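How do you hang wire baskets on wallpapered walls without wrecking the paper?

Posted by Gobnait Corrigan

Hi everyone! I finally finished papering my little packing corner and I'm so happy with it that I keep walking back in just to look. It's a three-sided nook off the garage where I wrap and bag small gifts (socks, soft toys, felt things, that kind of stuff) and the paper is black with wavy white lines. I was nervous about going that dark in a small space, but wow, it makes everything else pop.

Now comes the part I'm scared of. I want wire baskets up off the work surface, at least one long one across the back and a smaller one on the side, and I really don't want to drill through paper I spent a whole weekend lining up. I tried one of those sticky hooks on a leftover piece and it took the print off when I pulled it. The work surface is a marble-look sheet, gray and white, and I'd love to keep it as clear as I can because I get buried in bags and tape by the middle of the afternoon.

Is there a way to hang baskets that can hold ribbon, tags and maybe a roll or two of tape, and still let me move them around later? I have 110 dollars to spend on the whole thing. Thank you!!

Onni Kallio

Yes, and you're going to love it when it's done. Don't hang anything on the paper at all. Put up a frame and hang everything on the frame.

I did my own bench this way with aluminum posts, the kind with a slot down each side. One post goes in each corner, standing on the floor or the bench, and then a rail runs straight across the back between them. The wall behind doesn't carry a thing. Once the rail is in you can slide a basket left or right whenever you change your mind, and I change mine constantly!

Some things I'd pass on:

Cut the rail a hair short. Mine was a hair long the first time and the end scraped a line in the paint, which on your paper would be heartbreaking.

Set the rail low enough that you can see into the basket while you're standing at the work. I put mine up at eye level and could only see the bottom of the basket, so down it came.

White mesh looks great against dark paper. For the side wall I'd go with a black basket, which more or less melts into the pattern, and keep the less pretty stuff in it.

Use the screws with the flat sliding nuts and only snug them up until you've lived with the layout for a few weeks. Then tighten everything properly.

I bought my posts as offcuts from a local shop and spent well under your budget. Ask for offcuts before you pay for full lengths, they often have a bin of them in back.

Toivo Miettinen

command strips. the big ones. I've had a basket up for 17 months, no problem

Gobnait Corrigan

Toivo, is that on wallpaper or paint?

Toivo Miettinen

paint. oh. yeah don't do that then

Vilja Leinonen

Seconding the posts, and I want to add something about the work surface, because I pack small gifts too and that's where I was losing all my time.

Wall baskets are wonderful for things you reach for now and then. For what you're bagging right this minute, get a plastic basket with holes in the sides and keep it at the back of the surface. A bright color helps. Mine is teal and I can find it under anything. Fill it with the day's items, work out of it, and when it's empty you're finished, which feels fantastic at five o'clock.

For bags, try the clear ones with a printed face on them. I use a panda one and people go crazy for it! The colors show through around the print, so put your reds and greens toward the front and the plain pieces behind. Soft things settle, so give the bag a little shake before you close it or the top half ends up looking sad.

Also keep a screwdriver within reach for the first week or two. You'll be moving those baskets a lot more than you think. An orange handle is good on a gray and white surface, you won't lose it the way I lost my gray one (twice).

One more thing on the paper. If yours has stripes going up and down, stand back before you tighten the rail and check it against the pattern as well as with a level. Wavy lines can make a perfectly straight rail look tilted. I ended up trusting the level and got used to it after a day or so.

Post yours when it's up, I want to see how the black paper looks with the baskets on!
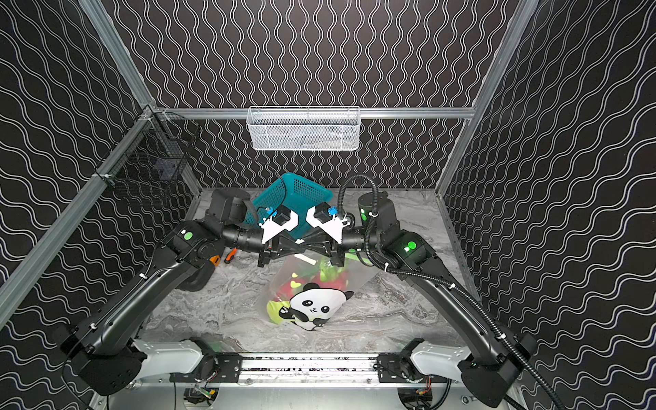 And if you do find offcuts, buy one spare piece. I wanted a second rail by July and had to go all the way back for it.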